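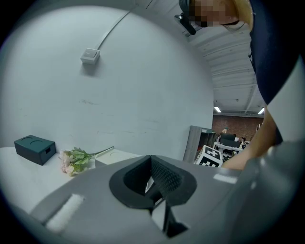
Gripper's-eye view, fake flowers on the left.

Blog > Work stuff > Collecting again

Quick one between sessions. Battery's on the charger, tea's going cold, 17 tabs open.

So September has been all flowers. Pick up the stem, put it somewhere, let go, reset, again. Pale pink blossoms, green leaves, long stem – the artificial kind, and I have come to have real feelings about it. The stem is the hard part. Grab too near the blossoms and the whole thing swings. Too near the end and it droops and you're chasing it round the table. Chepkoech says grab a third of the way along and don't think about it. She's right but I think about it every time.

My numbers this morning: 10 good ones before the first break, 2 binned. One binned because I talked to someone halfway through and just stopped moving with the thing in mid air. The other I dropped it, picked it up, carried on. I'd have kept that one. Recoveries are useful! But the sheet says clean takes only for this batch, recoveries get their own folder later, so out it goes.

Things I keep forgeting, writing them here so I stop:

Slow down at the end. Everybody rushes the let-go and then the model learns to fling.

Change the start spot. Left a bit, right a bit, turned round. If the flowers always start in the same place then the same place is all it knows. We learned this with the Enamex cups, a whole week's worth, lovely smooth takes, and the policy went to the exact same patch of table whether there was a cup on it or not. Painful to watch.

Leave the other boxes out on the table. I used to tidy them away. Chepkoech put them all back and gave me a look.

Swap hands after 6 takes. My thumb is not great. The Ondieki handle was lighter but the trigger stuck, so, pick your poison.

Someone asked in the comments last time if it gets boring. Yeah a bit. Some mornings I don't remember the drive in, just the reaching. But the Cimico run last month opened a drawer on the first go, and some of thsoe takes were mine, and I was weirdly chuffed for the rest of the day. Rang my mum about it. She asked if it could do her gutters.

Pastemov want the flower batch before they'll talk about pouring. I don't want to talk about pouring. Water everywhere, towels, resets that take longer than the take.

Right, battery light's gone green. Will put up the rest of my notes on labelling when I get a minute – mostly complaints about what counts as the start of a grasp.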